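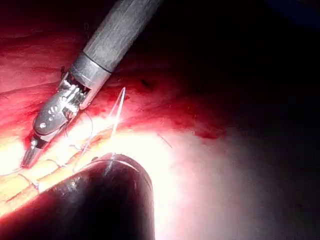

2 min read · 7 replies

Suturing practice > Thread tails and where the needle comes up

ilze_juska
3rd March
Hello all. I am in my second year of training and I have a question about the step in the picture, where the needle is standing in the tissue with the point up. My problem is always the same. I pass the needle well enough, but the thread is then lying in loops everywhere, over one instrument and around the wrist of the other. When I want to take the point, I must first think which loop I am inside. How do you keep order in this? I cut my thread at the length our course book from Brodby gives, so I do not believe it is too long.

tiruwork_w
Hello Ilze. For me the length is the first suspect, also when the book says it is correct. The book does not know how many bites you will take. Try one shorter and see how it feels. You lose a little comfort at the last knot, but the loops become small.

HanhG
I don't agree with Tiruwork. A short thread gave me more trouble, not less, because I was pulling the tail through by mistake. I would look at the loops first. Before you drive the needle, lay the slack on the side you are not working on. It takes a moment and it becomes a habit.

ilze_juska
Thank you both. Hạnh, when you say the side you are not working on, do you mean far from the needle, or only behind it?

HanhG
Behind it is enough. If you push the thread far away you must go and bring it back.

gladysr
My question is a different one. With so much light on the pale tissue next to the needle, can you follow the thread at all? It is almost transparent. On the red part I see it better than on the white part. In our unit we ask for the light to be turned down a little before the fine work. Some colleagues find it too dark then, and we have had long discussions.

tiruwork_w
Gladys, yes, I am one of those colleagues in my own hospital. I prefer bright and I change my angle. But it is true that a clear thread on a shiny surface is difficult for the eyes.

Imogen Lambert
Moderator
I moved this here from the general section. Ilze, one thing to add to the good advice above. When the point is up and free, be patient with the jaws. Many trainees grasp very near the point and make it blunt, then the next bite needs more force and the tissue suffers. Take it a little behind the point and follow the curve out. About light I will not choose a side, you can read the old thread "Bright or dim", it has 82 replies and no agreement.

ilze_juska
I am guilty of the blunt point, I think. I will practice on the Troltton pad this week with two lengths of thread and the slack laid behind, and also with less light. If I find a difference I will write it here. Is the pad with the yellow layer good for this, or is it too soft?

gladysr
It is soft, but real fat is also soft, so use it. Only do not judge your knots on it.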